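Flamell Two-Arm Tabletop Kit: Owner's Set-Up Guide
Section 4. Your first table chore
Revised 2023-01-08

Read this before you promise anyone a clean kitchen. Section 4 covers one small job with plastic cups on a flat table. It does not cover dishes, laundry, or anything made of glass. The sales page for the Bimus software uses the words "household ready." We wrote this manual and we would not use them.

4.1 Before you start

1. Finish the arm calibration in Section 3. If you skipped it, go back. A small error at the shoulder becomes a big one at the fingertips.

2. Clear a white or light gray table and wipe it down. Shiny tops give the wrist camera trouble, and so do patterned tablecloths.

3. Use lightweight plastic cups in plain colors, with nothing in them. Stand them toward the back of the table where both arms can reach. They can be close enough to touch. Most cups in most kitchens are, and spacing them out nicely only makes the test easier than real life.

4. Open the wrist view in Bimus and check that you can see both blue fingers and the cup openings at the same time. Move the arm if you can't. 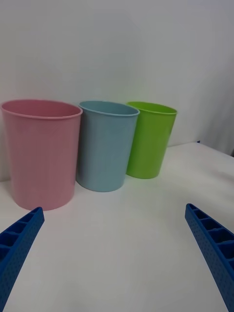
5. Save the view as your start position. Give it a name you will recognize in June.

Note: Cups of different colors are easier for the software to tell apart. Three clear ones will defeat it. We have tried.

4.2 Running the job

1. Stand where you can reach the stop button. Keep children and pets out of the room.

2. Set the speed to 2. The slider goes to 18, and you will want to find out what 18 does. Wait until you own cups you dislike.

3. Choose "Tabletop, guided" from the task menu. "Tabletop, free" is still listed as a preview, and we suggest leaving it alone.

4. Press Start and keep watching. The arms pause between moves while the software plans. A pause under 900 milliseconds is normal. If both arms sit still for much longer, press Stop and run the step again.

5. Once the cups alone go well, you may add a small metal can. Cans are harder. The sides are slick and reflect the room, and the grip setting that suits a soft cup may not suit a can at all. Use the separate can profile and test it low over the table first.

Caution: Use an unopened can only if you are prepared to mop. Never place a can or cup on the arm itself to save time. Keep the cables clear of the table before every run.
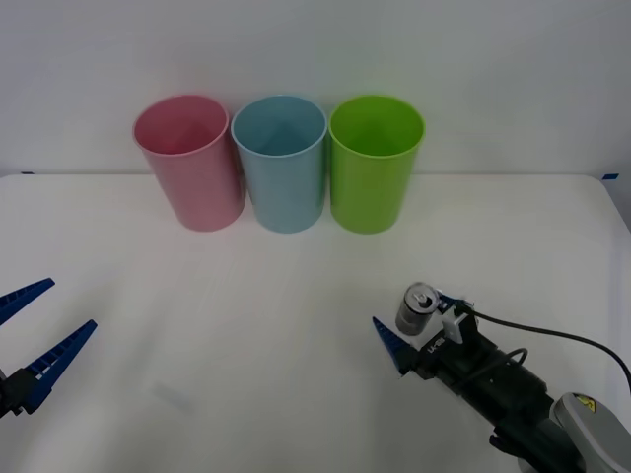
A person does this sort of thing while talking on the phone. Keep that in mind when you judge your results. Our bench log at the Ibarra workshop has 478 guided runs in it, and almost 18 percent needed a hand on the stop button. Those were plain tables with good light and someone who knew the machine standing by. Expect to do worse in your first week.

4.3 What to write down

Keep a simple log. For each run, note the speed, the profile, and whether you had to touch anything. Count a nudge as a touch. Owners tend to forget the nudges, and then they write to us asking why the kit got worse after the update.

4.4 Common problems

The cup tips over on approach. Lower the speed and repeat the wrist check in 4.1, step 4.

The fingers close on air. Calibration again. See Section 3.

Both arms go for the same cup. Press Stop, clear the task, and assign a side to each arm. The Dedwood controller remembers the old assignment until you restart it.

The job takes longer than doing it by hand. This is expected. There is no setting for it.

Continue to Section 5, Stacking, only when you have a full page of runs with no touches.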